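Feltville Neighbors – Help & How-To
Home | Ask | Browse Topics | Unanswered | Members | Log In

Kitchen ceiling: can I paint it myself without ruining my neck, my floor, or my marriage?

Posted in Walls & Ceilings by gbecerra_482

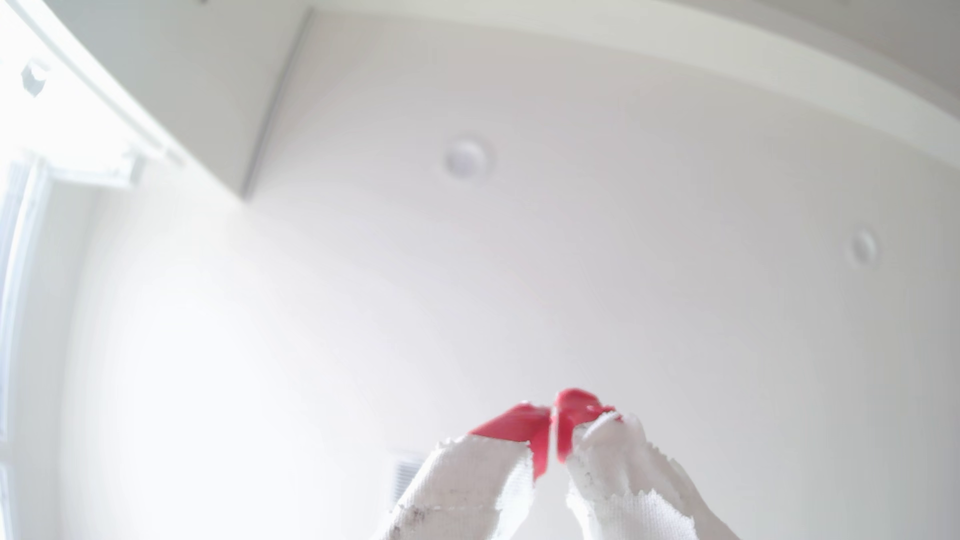
We bought a 1963 ranch in April and I have been ignoring the kitchen ceiling ever since, which was easy as long as I didn't look up. Then my mother-in-law looked up. There is a yellowish patch over the stove shaped like Ohio, and a brown ring near the hallway where the upstairs bathroom used to leak under the previous owners. (Yes, a ranch with an upstairs bathroom. Somebody finished the attic. It's that kind of house.)

I already tried the obvious thing. I bought a can of flat white, rolled a test square over each stain, and felt very good about myself until breakfast. The ring came straight through. Ohio came through too, plus a bit of Indiana. I put on a second coat and now I have two bright squares with stains in the middle, so it looks as if I'm drawing attention to them on purpose.

The ceiling is smooth drywall, no popcorn, 11 feet by a bit more than that. The leak was fixed before we moved in and the inspector's meter said dry. My questions are whether I need a special primer, whether I have to do the whole ceiling or can get away with the bad parts, and how people do this without paint running down the handle and into their sleeve. My husband's position is that we should hire somebody. The one quote we got was $880, and that man wanted the refrigerator moved before he arrived.

Thanks in advance,
Guadalupe Becerra

Sort by: Most helpful | Newest | Oldest

PlasterAndRegret
Member, Nellow Street

Your stains are two different problems that happen to live on the same ceiling.

The one over the stove is grease. Paint doesn't like sticking to grease, and grease likes coming through paint. Wash it first. Degreaser or plain dish soap in warm water, a sponge mop, then rinse with clean water and let it dry overnight. I'd wash the entire ceiling while you're up there. You will be disgusted by the bucket. Everyone is.

The brown ring is a water stain, and regular ceiling paint will never hide it, no matter how many coats you give it. The water in the paint wakes the stain up and brings it along to the surface. You want a stain-blocking primer, either oil-based or shellac-based. The can will say so in large letters. Shellac dries fast and smells like a hospital in an old movie, so open the windows, turn off the stove (pilot lights too, if you have a gas range) and follow whatever the can says about ventilation. Use a cheap brush and throw it away afterward, unless you enjoy spending an evening with denatured alcohol.

Spot-prime the ring a few inches past its edge. Prime the Ohio area too, after washing. Let it dry, look at it in daylight, and if you still see a shadow, prime again. Don't move on to paint hoping it'll sort itself out. You've run that experiment.

Then paint the whole ceiling. I know. But your house has had decades to turn the old white into a color that only looks white until you put white next to it, and you now own two squares proving this.

For the sleeve: use an extension pole and stand back from where you're rolling, so you're never under the roller. Load it less than you think. Half-inch nap for smooth-ish drywall, three-eighths if it's really smooth. Roll slowly. Spatter comes from speed, and from people who are angry at their ceiling. Cut in the edges one wall at a time so the brushed part is still wet when the roller gets there.

Your neck will hurt anyway.

dale_in_sundaram
Member

Just put up a drop ceiling. Did mine over a weekend, haven't thought about the real one in years. You lose a few inches but who is that tall

PlirkachRoad
Member

First answer is right about the primer, so I'll only add what I learned by doing it wrong.

Before you wash anything, check the hallway ring by pressing it with your thumb. If it's firm, carry on. If it gives, or the paper is bubbled, the drywall needs cutting out and patching, and no primer on earth will help. Check it again after the next time somebody takes a long bath up there. Mine was "fixed before we moved in" as well.

Kill the power to the light at the breaker and drop the fixture cover. I painted neatly around mine, and three months later we changed to a smaller light and found a beige circle that I now have to explain to guests.

Get real flat ceiling paint. I used leftover eggshell from the hall and it shows every lap mark when the sun comes in sideways, from about the time I start making coffee until I leave the room.

Rosin paper on the floor, taped at the seams. Plastic sheeting is slippery and you'll be looking up. Cover the stove. Cover the toaster. Wear a hat you don't love.

Your guy was right about the refrigerator, by the way. Move it.

Contact the moderators | © Feltville Neighbors | Back to top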